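# Part-time helper for sorting and packing tableware, Telari kitchen store
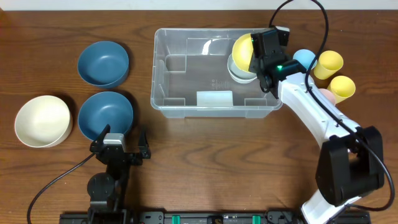

*Bowls and cups on a wooden table, with a clear plastic bin.*

Telari lends tableware to schools and small parties. We are looking for one person to join the packing room from August, three mornings in the week.

Your work will be:

- to sort returned bowls and cups by kind and color
- to put them in the plastic bins without chipping the rims
- to write the bin number in the stock list -- we have 3,643 pieces in it now, so please write clearly
- to set aside any piece with a crack and show it to Toàn Lâm

Experience is not necessary. You should be able to stand for a full morning and to lift a packed bin to the shelf. You will learn the list from Graciela Gaete in your first week.

The pay is 900 per month, and lunch is included on working days. The room is on the ground floor of the Montecinos building, side entrance.

To apply, please leave a short letter with Graciela at the front desk before Tuesday noon. Tell us which mornings are possible for you -- a long CV is not needed.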